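**Drerncombe Toy Library: wooden block and sorting board project**
Progress report to the Sarantis Fund, covering the period to the end of May
Prepared by Nives Ferri

## Where we are

The project is in its second stage. The first stage was design and sampling. The second is making the boards and block sets and trying them with families at the Drerncombe library. The third, which starts after the summer break, is lending them out.

The grant pays for 68 sets. A set is one glued maple board and a bag of colored blocks in mixed shapes, plus a printed card with play ideas for parents. At the end of May we had boards glued and sanded for all 68 sets. The blocks are further behind, and the reasons are given below. The cards are written but not printed.

Overall we are four weeks behind the schedule in the application. We expect to recover two of those weeks over the summer. The start of lending does not have to move, but the time we had set aside for checking sets before they go out will be shorter than planned.

## Boards

The boards were made by Dritar, the joinery shop named in the application. They are maple strips glued edge to edge, planed, and sanded on both faces. We asked for no finish on the top face. Chrysanthi Galanis tried an oiled sample early on and found that it showed finger marks and that the blocks slid on it more than we wanted. The plain boards have more grip.

Dritar warned us that the lot of maple they could get at our price would vary in figure and would have some small knots. We agreed to accept tight knots smaller than a fingernail on the play face and to send back anything with a loose knot or a crack. Four boards went back for open glue lines near the end of a strip. Dritar replaced them at no charge.

The wavy grain turned out to be a point of discussion. Two parents said they thought it might be distracting for children who are sorting by color. We watched for this in the trial sessions and did not see it make a difference. The children who noticed the grain mostly ran a finger along it and went back to the blocks. We will not be painting the boards, which would also add to the cost.

One change was made to the board during this period. The front edge had been drawn with a deep bevel so that a small child could get their hands under it. In practice parents were picking the board up from the ends, and the bevel gave the blocks somewhere to roll off. The front edge is now square, with the corners only lightly eased by hand.

## Blocks

The shapes in use are the star, the hexagon, the cylinder and the cube. The colors are red, yellow, blue and green. The application listed a triangle as well. We dropped it after the first samples. The points were sharp even after rounding, and once they were rounded enough to be safe the younger children did not see it as a different shape from the others.

The star stayed in, although it is the hardest shape to make well. The lobes have to be thick enough not to break if the block is thrown. It is also the one the children reach for first, so we judged it worth the trouble.
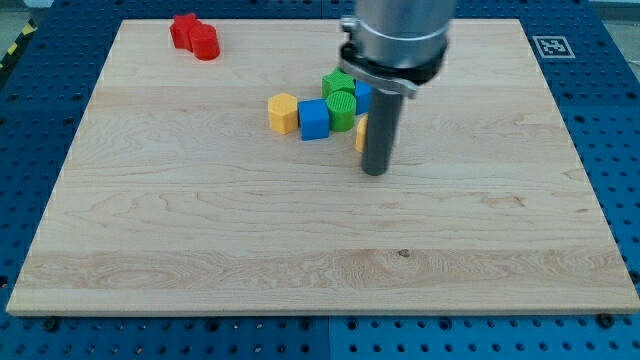
*Maple board with blocks set out in two groups: red star and red cylinder at the back left, mixed colors toward the center.*

The blocks are being made by Gistance, whose first delivery was 440 pieces. We checked every piece by hand. The checks were for sharp edges, color that came off on a damp cloth, and any block that would not stand on its flat end. Most passed. The problems were mainly with the yellow, where the color was patchy on one delivery tray, and with a small number of cubes that rocked when placed on a flat surface. Those have gone back and Gistance has said replacements will come with the second delivery.

The second delivery is late. Gistance told us that a machine was out of use for part of the spring and that other orders were ahead of ours. We have asked for a firm date and have been given the second half of June. If that date is missed we will make up as many complete sets as we can from what is in the storeroom and hold the rest until the autumn. We do not want to send out partial sets, as parents who borrow them will expect all the shapes on the card to be in the bag.

We have settled the question of surface texture. The early samples were polished smooth, and the blocks were hard to hold for children who have trouble with grip. We now accept a light texture on the tops and sides. Chrysanthi, who is an occupational therapist, had asked for this from the beginning and the sessions bore her out.

## Trial sessions

We have held sessions on Monday mornings in the children's room at the library. Each session runs from 10:00 to 11:15. Families come when they can and stay as long as they like. The tables were put at two heights so that children could stand or sit.

We had planned to give each child a sorting task and note how long it took. We stopped doing this after the second session. The younger ones did not follow the instruction and the parents became anxious on their behalf. Instead we now put the blocks on the board without comment and write down what the child does in the first few minutes, then offer one suggestion from the card.

What we have noted so far:

- Color is sorted before shape in nearly every case. Children who pair up two blocks usually pick two of the same color, even when a matching shape is closer.
- Groups tend to be built away from the pile. A child will take two or three blocks to a far corner of the board and leave the rest where they are.
- Stacking is more popular than sorting with children under three. The cylinder on the cube is the usual tower. The star on top of anything is the usual ending.
- Children who share a board need more space than we allowed for. One board is comfortable for one child and an adult, or for two children who know each other.

The last point affects the play card. We had written two of the activities for groups of three or four. These have been rewritten for a pair.

Parents were asked for comments at the door. The most common request was for a bag that closes with something other than a drawstring. We have changed to a flap with a wide strip of hook-and-loop tape. The next most common was for a list of what should be in the bag, so that nothing is left under a sofa when it is time to bring it back. That list will be printed on the inside of the flap.

One father asked if the boards could have recesses cut to fit each shape. We considered it. It would turn the set into a puzzle with one answer, and the purpose of the project is open play, so we have left the boards flat.

## Spending

Spending on boards is complete and came in slightly under the estimate. Spending on blocks is on budget so far, with the second delivery still to be paid. The change of bag adds $100 in total. We would like to take this from the board underspend, which covers it, and ask for your agreement to move the money between lines.

Room use at the library has been free, as promised. Refreshments at the sessions have cost less than expected and we do not plan to claim the full amount.

No other changes to the budget are requested.

## Risks

The main risk is the second block delivery, covered above. We have asked Dritar if they could turn cylinders and cut cubes in wood as a fallback. They can, but not the stars, and not at the same price. We would come back to you before spending anything on this.

A smaller risk is storage. The boards are heavy and have to lie flat or they may bow. The library has given us one deep shelf and we need a second. Nives is speaking to the branch manager.

Cleaning is still being worked out. The blocks can be washed in warm soapy water. The boards cannot be soaked, and an unfinished face will mark over time. Our current plan is to wipe each board on return and give it a light sanding twice a year. We have not yet tried this over a long enough period to know how the boards will look after a year of lending.

## Next steps

1. Receive and check the second delivery of blocks.
2. Print the play cards and the bag lists.
3. Make up complete sets and label each bag and board with the same number.
4. Hold two further sessions, one of them with the final bag and card.
5. Train library desk staff in checking a set in and out.

The next report will be sent at the end of the summer and will include the borrowing form and the first draft of the staff instructions. Questions about spending should go to Nives Ferri. Questions about the blocks, the sessions or the play card should go to Chrysanthi Galanis.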